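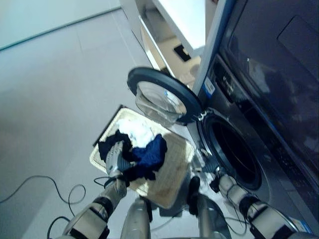
Laundry room safety check, Dervishi house, ground floor
Checked by: Drita Papadopoulos
Date: 7 June 2018
Marks: OK = fine, FIX = needs doing, WATCH = look again next time

Hi all, same list as before with my comments underneath each line. I went in the morning while there was laundry going on, so I got to see the place in use (much better than poking around a tidy room, if you ask me). Skip to the FIX lines if you're in a hurry.

1. Floor and walkway: FIX
The tile itself is good, no loose pieces that I could feel underfoot. My FIX is for the black cables lying across it on the side away from the washer drum. One of them makes a big wide loop, and that's exactly the kind of thing you catch a toe in when you've got a full basket up against your chest and can't see your feet! Please run them along the wall or tape them flat.

2. Basket parking: WATCH
The beige basket was sitting on the floor right in front of the washer. It's handy there while you're loading and I do the same at home, but it needs to go back on the shelf afterward. It's also low and pale against a pale gray floor, so it's easy to miss.

3. Water supply hoses: OK
Ran my hand down both and they came up dry. The cold one is the newer Puradar hose we put in. The hot one is eight years old according to the tag and I'd like to swap it before winter, even though I can't find a thing wrong with it. No bulges, no rust at the fittings. I did tighten the cold tap connection a hair.

4. Shutoff taps: FIX
Hot tap turns fine. Cold tap is so stiff I had to use both hands and say a few words I won't put in the report. If a hose ever lets go, someone has to be able to close that tap in a hurry, and my mother-in-law could not. Fevus quoted us $33 for a new lever handle, which seems fair to me.

5. Drain hose: OK
Clipped properly and pushed far enough into the standpipe. There's a bit of gray fluff at the top, so I pulled that out.

6. Outlet and plug: OK
No scorch marks, plug sits tight, cover plate isn't cracked. The breaker is number 17 on the panel in the hallway. Somebody's pencil label has nearly rubbed off, so I wrote over it in marker.

7. Level and vibration: WATCH
I put my small level on top, front to back and then side to side. It's a touch low at the back left. I wound that foot out a little and rocked the machine from the corner and it stayed put, but spin cycles have a way of undoing my good work, so look at it again next visit.

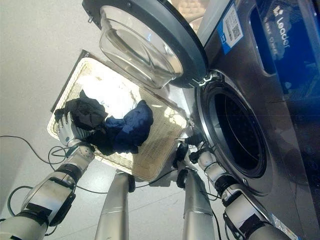 8. Door, hinge and seal: OK
Front loaders live or die by the rubber around the opening, so I always take my time on this one. Wipe inside the fold all the way around, and pull the bottom part toward you, where hairpins and coins like to hide. I got one button and a lot of lint. On our Leader the door swings right back out of the way, so you can hold the basket up and tip it toward the drum without fighting the glass, and I'd much sooner people did that than lean on the door to steady themselves. That hinge is carrying plenty already! I lifted the door gently to feel for play and there wasn't any. Seal is soft, no tears.

9. Drum: OK
Spun it by hand, no scraping. Shone my flashlight in (it's very dark in there) and found one sock. If you have a small child or a cat, look in before you load, every time, and keep the door shut when you've walked away. The exception is right after a wash, when it should stand open a crack to air out.

10. Sorting and pockets: WATCH
Darks were going in when I came by, black and navy stuff. Good. Please do the pockets as well. The Plemov repair man took a drywall screw out of the pump last time and I'm still hearing about it from my husband.

11. Detergent storage: FIX
The bottle is on the low shelf with the cap off. It needs to go on the high shelf, cap on, and the pods need to be in the box with the latch. I moved everything up while I was there but I've moved it up before, so...

12. Lighting: OK
Both bulbs work. The pull cord is a bit grubby.

13. Odds and ends
The pump filter is due for a clean. I didn't have a tray with me to catch the water, so I left it alone. Bring old towels, more than you think. I'll stop by again later in June for items 1, 4 and 11, and I'll bring the tap handle if it's in.

Drita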